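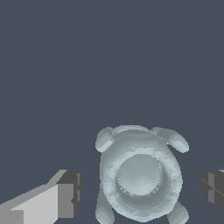

Rounded blue-gray render on a dark slate background

Ticket: Barros pattern import, bridal line
Opened by: Joaquim Prata, Daderia
Assigned to: Florêncio Gouveia, Mevham support
Opened: Tuesday, July 24, 2018
Priority: High
Status: Resolved

Reported problem
Back bodice of the Barros gown comes in 6 mm short at the center back after import into Mevham. Front bodice and all skirt panels measure correctly. Sleeve not checked. The lace overlay is cut from the same back piece, so it is short by the same amount. Cutting is on hold.

Steps to reproduce
Open a new bridal project, units set to mm. Import the back bodice from the Evham export folder. Measure center back from neck point to waist seam. Expected 175 mm (low back style). Result 169 mm.

Reply, F. Gouveia
Please send the original export and the import log. Also confirm whether the piece has a seam allowance stored in the file or added after import. Do not edit the piece in the meantime.

Reply, J. Prata
Files attached. Seam allowance is stored in the file, 15 mm on the side seams for fitting and 6 mm at the neck and waist. We have used the same block since February and it imported correctly until the last update. Fabric is a silk satin with no stretch, shrinkage fields all at zero.

Reply, F. Gouveia
Reproduced with your file. The import log shows the waist edge read as a cut line instead of a sew line. Mevham then takes the allowance off a second time, and the piece loses 6 mm at the waist. The side seams are not affected, their line type is set correctly in the export.

The front bodice has the same allowance but its waist edge carries the right label. I compared the two – the back piece was saved with an older label set.

Workaround
1. Delete the imported back bodice from the project.
2. In Evham, open the piece and set the waist edge to Sew.
3. Export again with Keep Allowance checked.
4. Import and measure before placing the piece in the marker.

Reply, J. Prata
Center back now measures 175 mm. Lace overlay also correct. The train panel moved in the marker after the re-import and now overlaps the underskirt by 60 mm.

Reply, F. Gouveia
The marker keeps the old piece position. Select the train, choose Release, then run Place again. Grain line lock has to be on first or the panel may turn.

Reply, J. Prata
Done, no overlap. Test cut in muslin matches the paper pattern – lining pieces re-exported the same way. OK to close.

Resolution
Wrong edge label in source file. Request filed for a warning on import when edge labels are from an older set.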